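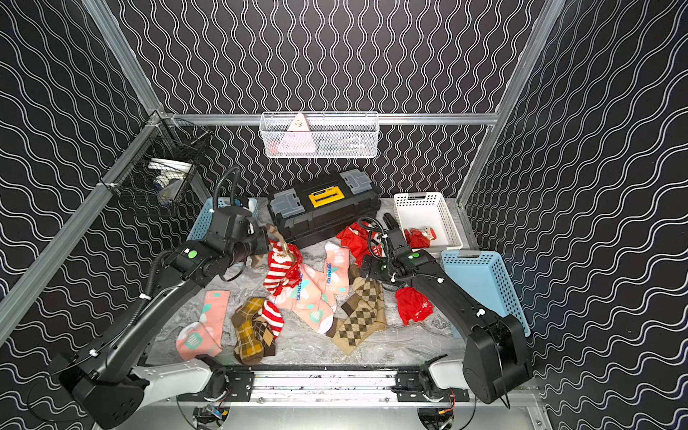
Surveys of housework are good enough for most purposes, a reader of the last edition wrote to us, and a chapter spent picking at them would only put students off. We kept the chapter and made it longer.

Chapter 2
What People Say They Do at Home

Ask a person how long they spent on laundry last week and you will get a number. Getting a number is easy. The trouble starts when the number is printed in a table, averaged with others, and quoted as if somebody had stood in the room with a watch.

Take the Kolluvthorpe household study, which is still widely assigned. It sent forms to 1144 homes and got 900 back. The report says very little about the homes that did not answer, and it treats the rest as a fair picture of the town. Were the missing homes busier? Did they have more children, or more people working nights? We can't tell, and the authors couldn't either, although their summary reads as though they could.

The form had a second problem. It asked for time spent on "washing and related tasks." Some people will count the minutes a machine runs while they watch television. Others will count only the time their hands are on the clothes. Sorting, folding and hunting for the other sock may go in or stay out, depending on who holds the pencil.

The Laizer diary method was meant to fix this. People write down what they are doing every 15 minutes, so less is left to memory. It was tried in Rasia with 200 adults, and the results are often called precise. Perhaps they are. But a diary filled in at bedtime is a memory test with more boxes, and few of the studies that use it report when the entries were made.

We will also look at the Zedis scale, which turns answers about chores into a single score for "home burden." You should be asking already what is being added to what.

Before reading on, write down how many minutes you spent on housework yesterday. Keep the paper. You will need it in Section 2.3.

2.1 The Question on the Form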